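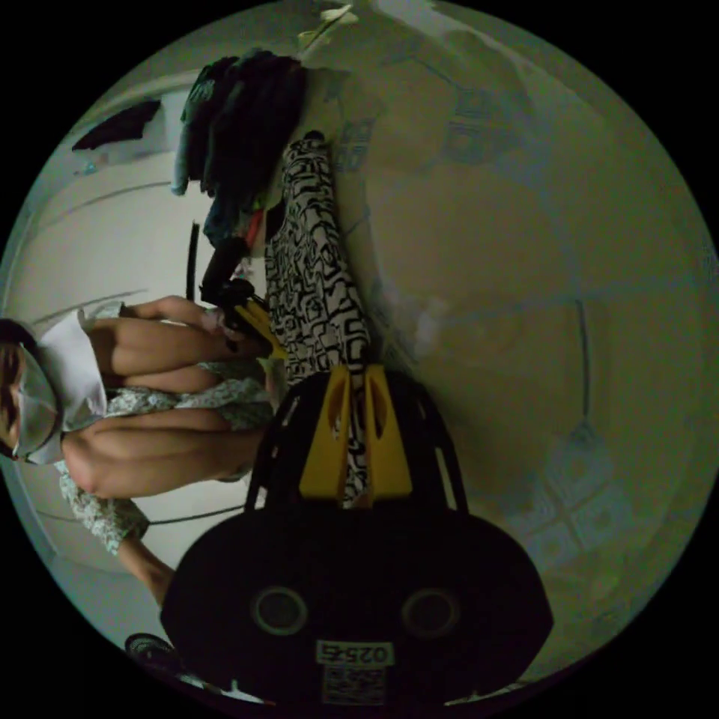

Mask on, sleeves out of the way.

Posted June 13, 2018 in Home & Garden, Little Battles
Print this | E-mail this to a friend

I have been putting off writing about the ants, mostly out of pride. We moved into the house on Ekdale in December, when nothing with six legs was stirring, and I remember saying to everybody who came by that it was such a clean, tight little place. Well! Spring came, and one morning there was a line of them running from the back door, along the baseboard, behind the stove and up into the cupboard where I keep the honey. I stood there in my slippers and watched them for a good long while before I did anything about it.

My first move was vinegar, because that is what my mother used. I wiped down everything I could reach and the kitchen smelled like a pickle jar for two days, and the ants did go away for those two days, and then they came back a foot to the left. After that I tried cinnamon (pretty, useless) and then coffee grounds, which mostly meant I had coffee grounds on the floor as well as ants.

So I started calling around. The first company I tried was Flarnier, and the lady on the phone was as nice as could be, but they wanted me to sign up for a whole year of visits before anyone would even come and look. I told her I'd think it over. The second was Benjelloun, a smaller outfit across town, and they sent a man out that same week who spent most of his time outside on his knees by the foundation. I liked that. He found where they were getting in, a crack beside the hose bib that you could barely fit a dime into, and another one under the back step. He told me the spray I'd been buying at the store was killing the ants I could see and doing nothing at all about the rest of the family. 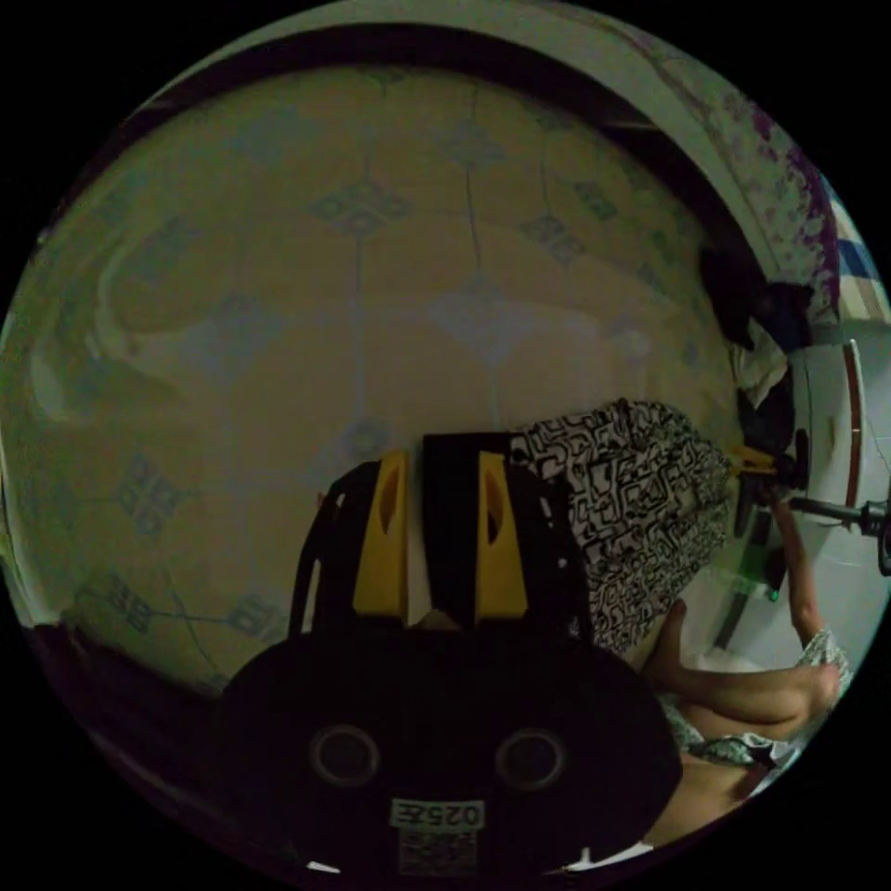 What he left me with was bait, little flat stations of something called Midix, and strict orders not to spray or scrub anywhere near them. That was the hard part for me. I am a wiper by nature. For the first few days there were more ants than ever, lined up at those stations like it was a church supper, and I very nearly called him back to complain. But he had warned me about that, so I sat on my hands, and I kept the honey in the refrigerator (don't do this, it sets up like a brick).

It took 14 days. I know because I was crossing them off on the calendar by the phone. On the last one I came down early, put the kettle on, and there wasn't an ant in the room.

Since then I've filled both cracks with caulk, cut back the rosebush that was leaning on the siding, and moved the firewood away from the wall, which I should have done when we got here. I also pulled the stove out and cleaned behind it, and I'll spare you what I found, except to say the previous people must have been very fond of popcorn.

A couple of you wrote to ask about spiders after my last post. I leave mine alone, unless they're in the bathtub. Wasps are another matter, and there's something going on up under the porch eave that I don't care for, so I expect you'll be hearing about that next. If any of you have had luck with those fake paper nests, please tell me before I spend money on one.

Filed under: Ants, Kitchen, Old Houses
27 shares | 26 comments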